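Edgars Kairys
April 8, 2026

Spent most of this week on the wrist camera part of Hasard, our reach planner. A few notes while they're fresh.

The task is simple to say. Drive up to an office chair, go in under the seat, find the height lever, pull it. A person does it by feel. Our arm has to do it with a camera a few centimetres from a lot of black plastic.

First problem is depth. Glossy dark surfaces give you holes in the depth map, and the holes move when the wrist moves. The old version of Hasard treated every hole as free space. You can guess how that went.

New rule: a hole is unknown, and unknown costs more than free but less than solid. The planner can still cross it if there's no other way, but it slows down first. That was 4 lines in the cost function and two days of arguing about the weights.

Second problem is blur. We were feeding every camera image into the pose estimate, including the ones taken mid-swing. Now each one gets a sharpness score, and anything under 50 is dropped. The score is worked out on a patch near where we expect contact. Our own finger is often the blurriest thing in view, so it's masked out using the joint angles.

Third problem is that an underside is all lookalikes. Tabs, ridges, recesses, all black on black. The detector used to be happy to call any short tab a lever.

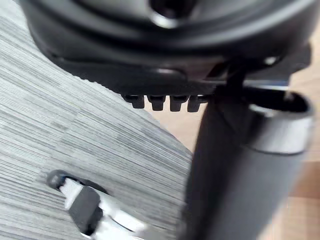
Đặng asked why we don't just fit the column first and work everything else out from there, seeing as a cylinder is the one shape down there that's easy to model.

We do now, more or less. The column gives you an axis. Once you have the axis, the seat mechanism has to sit at the top of it, and the search area for the lever shrinks a lot. What it doesn't give you is rotation, as a cylinder looks the same from every side. For that you still need something off-centre.

So the order is: column, then the rim of the mechanism, then candidates for the lever. If the first two disagree by more than a set angle, the arm backs out and takes another view. It doesn't try to average them. Averaging two wrong answers cost us a scratched seat in November.

Numbers from the replay set, for those who asked. 258 logged approaches. The old pipeline picked the right part in 117 of them. I'll post the figure for the new one when the last batch has been labelled by hand. I don't trust the automatic labels on dark parts.

Tooling note. Replays now run in Sosis, our log viewer, with the planner's cost map drawn over the camera view. You can step back one image at a time and see which ones were dropped and why. Should have built this first.

Known bug: if the floor changes from carpet to wood under the chair, the ground plane fit jumps between the two. It's small but enough to upset the column fit near the base. For now I fit only the upper part of the column.

Next is the pull itself. Force limit, direction, when to give up. That lives in Demix, the controller side - different repo, different headaches. I'll start a new thread for it.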